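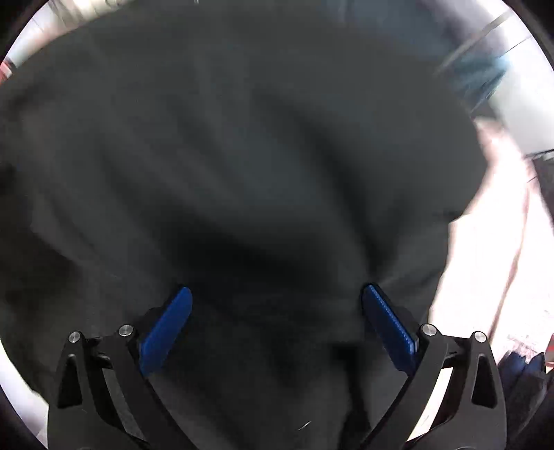 No. 80

I have been meaning to write about mending for months, and every time I sit down to do it somebody rings, or the kettle boils, or I remember the beans want picking. It's August now and the beans are very nearly over (thank goodness, I have given them to everyone I know and a few people I don't) so I have run out of excuses.

Those of you who have been reading since the early days will remember that I used to be hopeless with a needle. I could sew on a button, after a fashion, and it would stay there for a week or so if you didn't do it up too often. My mother was a proper dressmaker and I think she found it painful to watch me. She would take the thing out of my hands without a word and finish it herself in the time it took me to find the scissors, and so of course I never learned. I don't hold it against her! She was a busy woman and I was very slow.

What changed was a coat. It was a black wool one from Nikeck, bought in the sale the winter I started at the library, and it was easily the most expensive thing in my wardrobe. I wore it for years and years. Then the lining went under one arm, and then under the other, and then I put my hand in the pocket one evening at the bus stop and my keys went straight through and down into the hem, where they jingled all the way home. I took it to the dry cleaner's to ask about having it relined and the girl was very nice about it but the price she gave me made me laugh out loud. I took it home again and hung it on the back of the door, and there it stayed.

It was Sang Bạch who got me going in the end. Sang has the flat below mine and does alterations from the front room, and we had got into the habit of a cup of tea when I came down with the post. I mentioned the coat one afternoon, only in passing, and was told to go and fetch it. So I did, and I was rather hoping it would be taken out of my hands the way my mother would have done it, but no, I was given a needle and a chair by the window and told to start with the pocket.

I went wrong straight away, naturally. I had bought my thread from the little Prokopenko shop by the station, a lovely fat reel for next to nothing, and it was quilting thread, all waxy and stiff, and quite wrong for a pocket. Sang gave me a reel of ordinary polyester and showed me how to run a backstitch along the old line of holes, which I would never have thought of. You can feel them with your thumbnail if you go slowly. The pocket took me most of the evening and it is still sound, I had my hand in it this morning.

The lining was a much bigger job and I won't pretend I did it all alone. We unpicked the old one in the kitchen and used the pieces as a pattern, after a good press, and I bought two metres of viscose from Drurnisent, who do a nice one by post and will send you snippets first if you ask. Do ask. Black is a terrible colour to match. You would think black was black, and then you get the two fabrics together by the back door and one is practically navy and the other has gone brown like old tea. I ordered the snippets twice over before I was happy.
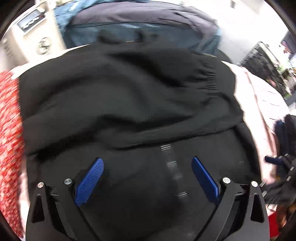

And sewing black on black is hard on the eyes, there is no getting round it. I used to try and do it in the evening with the television on and I would find I had caught the front of something to the back of it, or gone off the edge altogether and put in a whole row of very neat stitches through nothing much. Now I keep the dark things for the mornings, by the window, and do the pale things at night. A white saucer under your work helps a bit, or a sheet of paper. Sang threads a dozen needles before starting and sticks them all along the arm of the chair, and I have copied that too, though you do have to warn visitors.

Since the coat I have turned two shirt collars, darned more socks than I would like to admit to, and put new elastic in all the pyjama bottoms. I've also had some failures. There was a jumper that I felted by accident when I was trying to get it clean enough to darn, and it came out the right size for a medium dog. There was a zip, too, in a skirt I was very fond of, and I put that zip in three times and each time it had a bulge halfway down like a snake that has had its dinner. I have gone over to buttons on that one.

Several of you asked last time about needles. I use sharps for nearly everything and a darner for the socks, and I buy the packets from Flokia because the eyes are a decent size and they don't cut the thread. I am not being paid to say so, I wish I were! As for thimbles, I have tried the metal ones and the leather ones and I always end up pushing with the wrong finger, the one without the thimble on it, so I have stopped bothering. My mother would be horrified.

The other thing people ask is whether it saves any money, and I suppose it does, though by the time you have bought the viscose and the good scissors and a tin to keep it all in you have to mend a fair few socks to get it back. I do buy less. I look at things differently in shops, too. I turn them inside out and have a good look at the seams, and I've been known to do it to other people's coats on the back of a chair, which my sister says has to stop.

Next on the pile is a quilt that belonged to my aunt. There are 200 little hexagons in the middle section alone (it says so on a scrap of paper pinned to the back, in her writing) and a good many of them have worn right through to the wadding. I have been putting it off all summer. It's too hot to have on your knee at the moment in any case, so I think it will be an October job, with the radio on and the heating off.

If anyone has a way of patching very old cotton without it pulling away at the edges, please do leave me a note underneath. I've been told to back it with muslin and I've been told on no account to back it with muslin, so a third opinion would be welcome. And if you want any runner beans, I have one last carrier bag by the door.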